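Progress report to Polteo, second period
Looking after the page-handling cell

Dear all at Polteo,

Thank you again for your patience over the summer, when we had rather less to tell you than we would have liked. The second period of the grant has been a much happier one, and most of what follows is good news, with a couple of slower matters towards the end that we would sooner tell you about now than in the spring.

You will remember that the grant pays for one cell and for the time needed to keep it in good order. The cell is a single arm with a two-finger gripper and a small camera at the wrist, and its job is to handle bound technical books gently enough that our readers can have them digitised and still get them back in the state they left us. Panicker supplied the arm and its controller, and the handling software is our own, which we have been calling Orkatik for so long that the name seems to have stuck.

Setting up again after the move

We moved the cell in October, and moving it meant doing the whole setup afresh. We had hoped to carry the old positions across and save ourselves a week, but the new worktop sits a little lower than the old one and the first trial had the arm closing its fingers on thin air well above the book. So we started from the beginning — base bolted down and checked with a level, arm sent to its home position, wrist camera calibrated, and only then the worktop height taught in again at four corners.

The calibration took the longest. We now take 30 views of the target board where we used to take far fewer, and we vary the tilt of the wrist a good deal more between them. It is dull work and there is no way of making it less so, but the agreement between where the camera thinks a page is and where the fingers arrive is much better for it. We repeat a short version at the start of each working week, and it has become a pleasant enough job to do with a cup of tea.

Working on real books

Once the positions were sound we went on to real volumes, beginning with the Chinese-language engineering titles on our list. They are a good test of the cell. The paperbacks do not lie flat, the pages rise near the gutter, and the print is small and set in narrow columns with line drawings tucked in among the text. One of the volumes has a section 10.3 and, on the same page, a large heading that ends in the word for crane, and we have grown quite fond of it. We use an open spread like that to set the approach height, bringing the gripper down over the right page with the fingers close together and watching how the curve of the paper looks from the wrist. 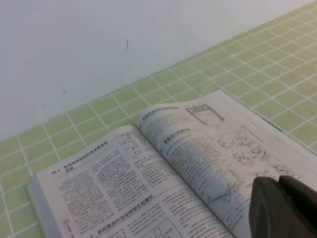 Care of the gripper

The fingers are the part that needs the most attention, and we have settled into a routine that seems to suit them. They are wiped down with a lint-free cloth before every session and checked for nicks along the edges by running a scrap of tissue across them, which catches on anything sharp enough to mark a page. The closing force is tested with a small gauge at the end of the day and written in the log.

We did have one proper repair. In the third week after the move the fingers began to close a touch late, and for a day or so we blamed the software. The fault was in the cable at the wrist, where a clamp had been done up too tightly during the move and had worn the sleeve. We replaced the cable, moved the clamp 35 mm back along the forearm and left a more generous loop. The whole job took two days, most of it spent waiting for the part to come from Drivico, and we have put a spare on the shelf.

What is still slow

Even lighting remains a nuisance. Print on a curled page comes out softer than print on a flat one, and the small characters suffer first. We are trying a second lamp on a low stand and will send you samples when we are happier with them. The written maintenance guide is also behind. Over half of it is drafted, but the chapter on calibration needs redoing to match the new routine.

Next period

We plan to finish the guide, settle the lamps and train two more colleagues to do the weekly check without help. We have no change to ask for in the budget. If any of you would care to visit, mid-morning is the best time, when the cell is warmed up and the kettle is usually on.

With warm thanks from everyone on the project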